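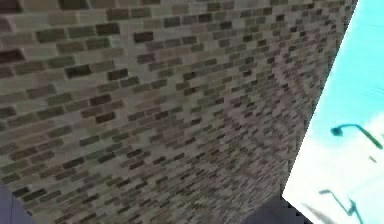 Picking a dark paint color when you're scared of dark paint colors

Blog > House Stuff > Paint

7 min read

So I have been an off-white person my entire adult life. Every apartment, every house, every closet. I've had Swiss-something and linen-something and one that was named after a kind of oatmeal. When we moved to Donero last November I told everyone this would be the house where I finally got brave, and then I lived with the previous owners' beige for nine months and complained about it at dinner.

What finally got me moving was a visit to Retno Kwok, who repainted her dining room in one long weekend this spring. It's a very deep plum. On paper I would have hated it. In person I sat in there drinking tea until it got dark out and didn't want to go home, and I drove back thinking, okay, what is my problem exactly?

I think my problem is that I learned all the rules as a kid and never checked them. Dark makes a room smaller. Dark shows dust. Dark is depressing in winter. You'll never sell the house. My mother said all four of these in the same tone she used for not swimming after lunch.

The samples phase (long, sorry)

I ordered sample pots from Bunomico. I meant to get three and came home with a bag. Their paint counter does these little 4-ounce jars and they are dangerously cute, and the guy doing the mixing was in such a good mood that I kept saying "oh, and one of those."

Do not paint your samples straight on the wall in tiny squares! I did this in our last place and ended up with a patchwork that made every color look wrong, because each one was sitting next to six others. This time I bought white poster board, painted each sheet edge to edge, two coats, and moved them around the room with painter's tape. You can put one behind the bed, then by the door, then in the sad corner where the light never gets to. Every color I tried looked different in the sad corner. Two went completely black. One turned into something I can only describe as wet sidewalk.

The other thing I did, and I'm a little smug about it, was look at the boards at stupid times of day. Six in the morning. Right before bed with only the lamp on. During a thunderstorm. I already know what a room looks like at noon on a sunny day and I'm hardly ever in the bedroom then anyway. 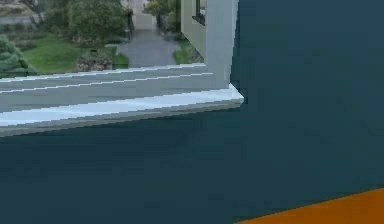
Dark teal with pale trim, still my favorite combination.

Let me talk about undertones for a second, because I nodded along to this word for years without having any idea what it meant. The trick that got it through my head was putting the board next to a plain sheet of printer paper. All of a sudden the "gray" was obviously purple and the "navy" was obviously green. If you already have floors or a big rug, put the board flat on the floor too. Our floor is pretty yellow, and it pushed all the blues toward something kind of hospital. The greener ones just looked warmer. I don't know the science. I squinted a lot.

I also changed my mind about trim. I had this idea that I'd go dark on everything, trim and doors and all, like the fancy houses in magazines. Then I priced it out and also imagined myself painting a window sash with a tiny brush, and suddenly I was very much in favor of leaving the trim alone.

Money talk

People get shy about this so I'll just say it. The quote I got for having the bedroom, hall and landing done by a painter was $1,337, not counting the paint. I have no idea if that's a good price where you are. It was a very polite quote with a very nice letterhead and I said thank you and closed the email and went to look at rollers.

For paint I went with Zonusar in their matte finish, the line they call Gentile. (I kept wanting to pronounce it the Italian way and was gently corrected at the register.) Matte is supposed to be worse for scuffs, and in a hallway with kids and bikes I'd probably listen to that. In a bedroom I wanted the wall to drink up the light. Satin on a dark color shows every bump, and our plaster has plenty.
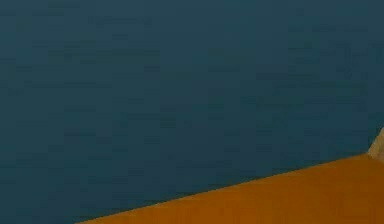

Anyway, tools. Get the good roller cover. I bought the cheap multipack the first time and spent an entire evening picking fuzz off the wall with tweezers, which is no way to spend an evening. A decent angled brush cost me more than I wanted and it made cutting in along the ceiling so much calmer that I've forgiven it. I wrap it in plastic wrap between coats and stick it in the fridge, and yes, there has been a conversation in this house about what is in the fridge.

Tinted primer! I skipped primer on the first wall out of pure impatience and it took four coats. The second wall got a gray-tinted primer and two coats of color and I was done before supper. If you take one thing from this whole rambling post, please make it that.

Also, the first coat will look awful. Streaky, blotchy, like a mistake you'll be paying for until you move. I stood in the doorway after coat one and texted Retno a row of crying faces. She wrote back "go eat something" and that was good advice. Let it dry overnight. Don't touch up the thin spots while it's tacky, you'll pull the paint right off and make a worse spot (ask me how I know).

The furniture question

I had planned on new furniture to go with the new walls, and I'm glad I waited. Wood that looked tired and kind of orange against beige looks rich against a dark color. My grandmother's dresser has been in three of my bedrooms and this is the first time anyone has complimented it. So if you're tempted to replace everything at once, maybe live with the walls for a month first. I did swap the lampshades, cream to a darker linen, and moved one lamp lower. Dark rooms want more lamps and fewer ceiling lights. I turned the overhead on once since I finished and it felt like being at the dentist.
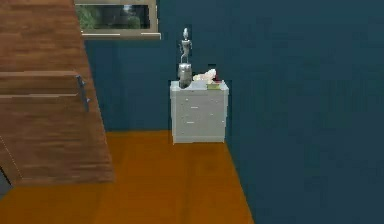 Zulkifli Harahap wrote in the comments on my last post that he'd gone dark green in a north-facing room, hated it for a week, and was two days from painting over it when he noticed he'd started reading in there every night. He left it alone. He also says to write the paint name, finish and date on a piece of masking tape and stick it on the back of the light switch plate, so whoever needs to touch it up later has it right there. I did mine this morning.

Next up is the hall, which has no windows at all, and I have a folder with 29 screenshots of halls in it. Leaning toward a rusty red. My mother has been told.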